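Why we wrote the rules down (finally)

So after my last post a few people asked what I meant by "house rules" for the gripper work, and whether I could just post them. I can! They're two pages, they live in a binder next to the charger, and they've been rewritten more times than I want to admit.

Quick background for anyone new. We record people doing ordinary tabletop jobs with hand-held grippers, and the recordings go toward teaching an arm to do the same jobs. The project is called Famari, it started in December, and we're at 2,623 recordings that I'd be happy to show anybody. We've made more than 3,000. The gap between those numbers is pretty much the reason the rules exist.

When we threw out the first big pile, it was mostly for dumb stuff. Somebody started recording before they had both grippers up. Somebody stopped to answer a question halfway through and then kept going. None of it was anyone's fault, because we hadn't told them a thing beyond "pick it up and put it down over there."

Rule one is now: check the jaws before every session. Open, close, open, close, look at the rubber. If there's grit in the texture, wipe it off. Worn pads get swapped, even if you think they've got another day in them (they always look like they've got another day in them). 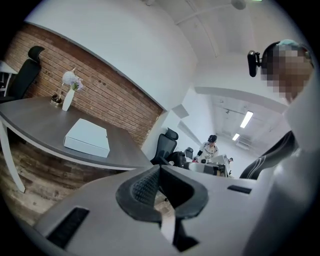 Rule two is about talking. You can talk before, you can talk after, but while you're recording you're in your own little world, and the rest of us leave you alone. This one was hard for me personally. I'm a talker. Maxence Jacquet, who runs the sessions with me, made a sign for my desk with just my name on it and an arrow pointing to the chair.

Rule three, keep the markers clean and in view. The square patterns are how we work out where each gripper was, so don't put a thumb over one, don't lean your sleeve across it, and please don't peel at the corners when you're bored. I know who you are.

Rule four is the one we argued over. Should people move at their natural speed, or slow down so the tracking has an easier time? I was on team slow. Maxence was on team natural, and he won, and I've come around to it. Slow recordings get weird. People hover, they overthink the grab, and you end up with an arm that hovers and overthinks too. What we wrote in the end was "move like you're at home and not in a hurry," and new folks seem to get that right away.

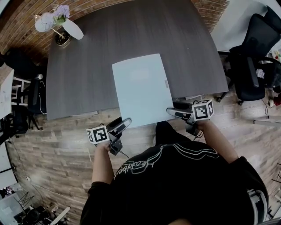 Two-handed jobs got their own half page. Both grippers should be ready before either one touches anything. Lift together, set down together. If one side slips, don't try to save it with a fancy twist, just put the thing down and mark the take as a miss. We keep the misses in a separate folder called Ondulier (long story, it was the name of a bakery) and they've been useful more than once.

Then there's the boring section, which is my favorite. Breaks. In one stretch we had a person do 132 takes in a row because she was on a roll and didn't want to stop, and you could watch her wrists get tired in the data. The grabs drifted lower and lower. So now you put the gripper down after every set, shake out your hands, drink some water. Team leads don't get to waive it, and neither do I. 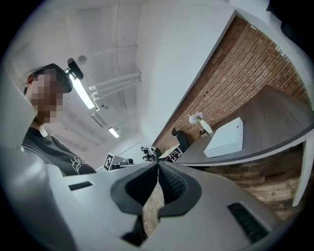
Faces get blurred before anything leaves our own drive. Anyone can ask for a session to be deleted and they don't have to say why. That went in at the very top of page one, above the jaw check, after Maxence pointed out that I'd stuck it on the back under "misc." Fair.

Still on my list: a proper rule for what to do when you drop a gripper. Right now it says "tell someone," and I'd like it to say who. If your group has good wording for that, leave it in the comments and I'll steal it.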